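Asociación de Vecinos y Amigos de Plondmont
Acta de la reunión ordinaria
16 de noviembre de 2022
Sala 201, Casa Hou

Preside: Annelies Cuypers
Toma el acta: Teresa Keogh
Asistentes: 13 personas, más dos que se incorporaron con la reunión ya empezada y que pidieron que constara el retraso del autobús de Nevineck.

Annelies abrió la sesión a las siete menos cuarto, dando las gracias a todos por venir con la tarde tan desapacible que hacía y recordando con mucho cariño la última reunión, en la que se habló tanto de las farolas que hubo que dejar medio orden del día para esta. Se leyó el acta anterior y se aprobó con una sola corrección: donde decía «el banco de la plaza» debe decir «el banco de la fuente», que es el que tiene la tabla suelta.

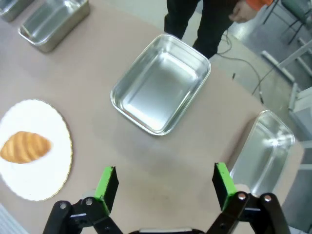

1. LA SENDA DEL RÍO

Fue el asunto al que dedicamos más tiempo, y con razón, porque son ya muchos los vecinos que pasean por allí cada mañana y que nos paran por la calle para preguntar. El tramo que va del puente viejo a Trerkier sigue cortado desde la crecida de abril. El ayuntamiento ha contestado por fin a nuestra carta (¡la tercera!) y dice que el talud se revisará antes de fin de año, aunque no se compromete a abrir el paso en una fecha concreta.

Hubo quien propuso volver a escribir enseguida y quien prefería pedir una cita y explicarlo todo de palabra, que a veces en persona las cosas se entienden mejor. Después de un buen rato de conversación, y de un repaso bastante completo a la historia del puente, se acordó pedir la cita. Irán Annelies y Teresa, y llevarán el plano que dibujó el grupo de paseos, con los dos puntos donde el agua se come la orilla.

También se pidió que el cartel de desvío se ponga en la entrada de la senda. Ahora mismo está junto a la cancela y, cuando uno lo lee, ya ha bajado toda la cuesta.

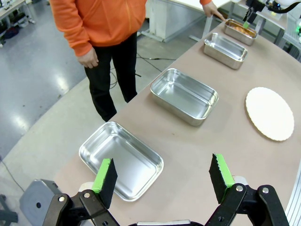

Bandejas de acero inoxidable sobre la mesa.

2. ÁRBOLES Y PLANTACIÓN

El vivero de Nevineck nos guarda los fresnos y los avellanos hasta que pasen las heladas fuertes. El presupuesto, con tutores y protectores incluidos, queda en unos 2.000 euros, que caben en lo previsto siempre que el transporte lo hagamos nosotros. Se ofrecieron enseguida varias personas con remolque, cosa que se agradece muchísimo.

Quedó por decidir si se planta también en el lado norte. Una vecina recordó que allí la tierra es casi toda piedra y que los ciruelos que se pusieron hace años nunca levantaron cabeza. Otro asistente opinó que con avellanos la cosa cambia. Se irá a mirar el terreno un sábado por la mañana, con pala, y se hablará en la próxima reunión.

3. LA HOJA DEL BARRIO

Teresa contó que el próximo número está casi listo, a falta del artículo sobre el lavadero y de las fotos antiguas que prometieron traer varias familias. Quien tenga alguna en casa puede dejarla en un sobre con su nombre en el buzón de la entrada; se escanean y se devuelven. Se acordó mantener la letra grande, que gustó mucho, y quitar el crucigrama, que salió con dos definiciones cambiadas y dio lugar a más llamadas de las que una se imagina.
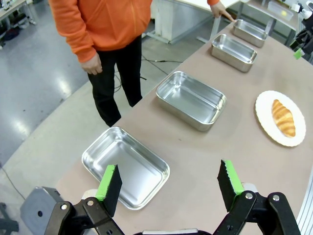 La mesa larga, con las bandejas.

4. RUEGOS Y PREGUNTAS

Se preguntó por la llave del cuarto de herramientas. Hay una copia en la tienda de la esquina y otra la tiene Annelies.

Se pidió que las reuniones de invierno empiecen media hora antes, para que los de Trerkier puedan volver a casa sin correr. Se votó a mano alzada y salió que sí, sin votos en contra.

Un asistente preguntó si se puede hacer algo con los coches que aparcan encima de la acera de la escuela. Se incluirá en la conversación con el ayuntamiento, si da tiempo.

Se levantó la sesión a las ocho y veinte. La próxima reunión se convocará por carta y en el tablón.

Teresa Keogh, secretaria
V.º B.º Annelies Cuypers, presidenta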